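Stirring results, April

I finally have numbers for the stirring task, so I'm writing them down before I move on to the next thing.

The question was small. If a policy learns to stir from human demonstrations, does it help to label where the stroke begins and ends, or can it work that out from the raw joint data? We collected 416 demonstrations on the two-arm setup. I trained one policy on the unlabeled set and one on the same set with stroke labels added by hand. The labeling tool is called Cakutent, and it is slow. I spent nearly 30 hours in it.

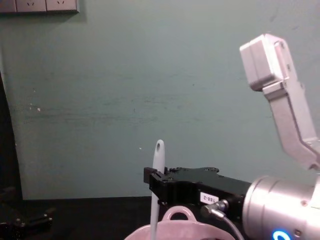 Iqra Awan wrote to me after the last post that the labels would mostly teach the policy my own idea of a stroke, and that I should have a second person mark part of the set. She was right to ask. I gave 23 of the demonstrations to a labmate without showing him mine. We agreed closely on where strokes ended and much less on where they began.

So I dropped the start labels and trained again with end labels only. That version did best. It let go of the motion at sensible points and didn't hang at the rim, a habit the unlabeled policy never lost. 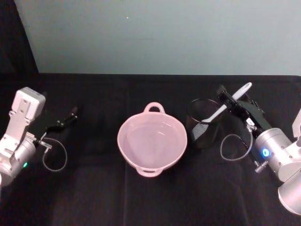

The pickup is still the weak part. I treat it as a separate stage with its own small network, which I took from the Villa code and barely changed. When the grasp comes in low on the handle, the stir that follows is short and the wrist runs out of room. I tried adding a penalty for low grasps. It made the arm hesitate, so I took it out again.
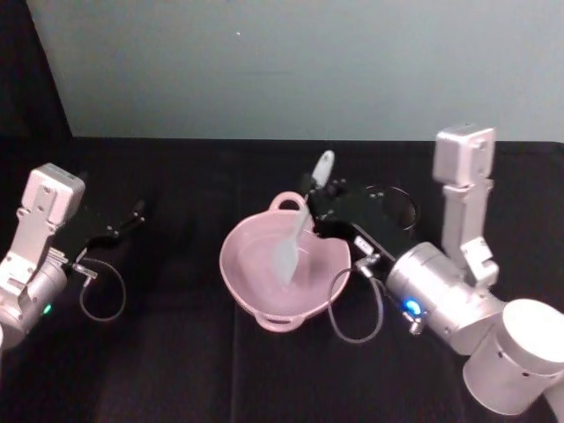

Right arm holding the spatula in the bowl, left gripper open.

The left arm does nothing useful in this version. Both policies output commands for it anyway, and it mostly keeps to one spot. I want it to hold the bowl by a handle, and that means new demonstrations.

Training scripts are in the Clemness folder on the group server. The label files will go up once I've fixed 2 that have the wrong time offsets.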